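Leatherwork section, production and quality meeting, March
Held in the Imrie workshop. Opened 9.15 am.

## 1. Previous minutes

Accepted with one correction. Item 4 should read "edge finish", not "edge paint". Action on the replacement splitting blade is closed.

## 2. Stock and orders

- Finished small goods on hand: 327 units, all colours.
- Units held for inspection: 46, of which the larger part are teal.
- Grosis has confirmed the next delivery of pebbled teal hide. Colour to be checked against the retained swatch on arrival, in daylight, before any cutting.
- White thread is adequate for the current run. No order to be placed this month.

The stores cupboard remains overfull. Offcuts smaller than a strap blank are to go in the scrap bin and not back on the shelf.

## 3. Teal strap wallet

The meeting reviewed the strap-closure wallet ahead of the Rellska order. Points raised on construction:

3.1 Cover stitching. White thread on teal shows every irregularity, so stitch spacing has to be held through the rounded corners as well as along the straights. The present spacing was judged acceptable. Marking-out of the corner is to stay with the template; freehand marking is not to be used on this colour.

3.2 Inner layers. The layers step out past the front cover along the right side, each with its own stitch line. It was asked whether the step should be reduced. Trimming the layers flush would hide the stitching and require a new cutting die. Agreed to leave the step as drawn and to set a tolerance for it.
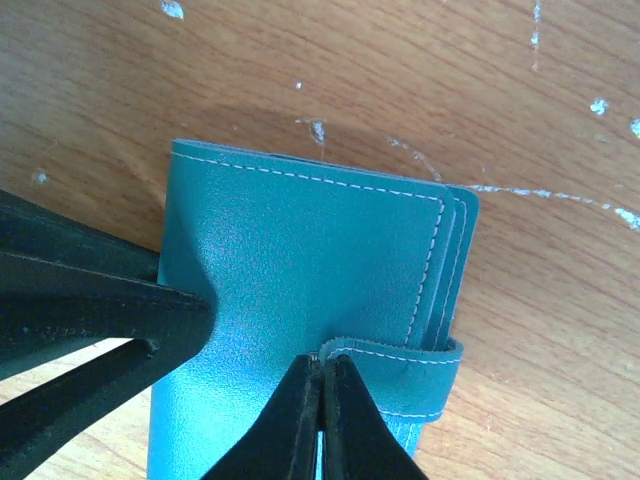 3.3 Closure strap. Discussion centred on the top edge of the strap, where the cut edge can look ragged next to the finished cover. Two causes were put forward: a worn strap knife, and burnishing being done after stitching, when the edge is harder to reach. The first is simpler to test. The knife will be changed and a trial batch of 18 straps cut from the existing hide. If the edge is still rough, burnishing moves ahead of stitching and the job card is revised.

3.4 Strap end. The stitch line is to continue around the end of the strap with no break. Back-stitching at the curve adds bulk and is to be avoided. Thread ends to be finished on the underside.

3.5 Held units. Not to be released until the strap trial is reported. Units with sound straps may be separated now and labelled, but stay on the inspection shelf.

## 4. Equipment

The Skenano stitcher has been serviced. Tension was reset for the heavier thread and must be checked on scrap before any lighter work. The cost of the service and parts was $3,484, charged to the maintenance budget.

The bench grinder guard is still loose. Grinder is out of use until it is refitted.

## 5. Benches

Inspection is to be done on a clear bench. Dye and edge finish are to be kept at the finishing station with lids on. A request for a second task lamp was approved.

## 6. Actions

| Ref | Action | Due |
|---|---|---|
| 3.2 | Write step tolerance into drawing | Next meeting |
| 3.3 | Change strap knife, cut and report trial batch | Before Rellska run |
| 3.5 | Sort and label held units | End of month |
| 4 | Refit grinder guard | Before next use |
| 5 | Order task lamp | End of month |

Closed 10.40 am. Next meeting in April, same room.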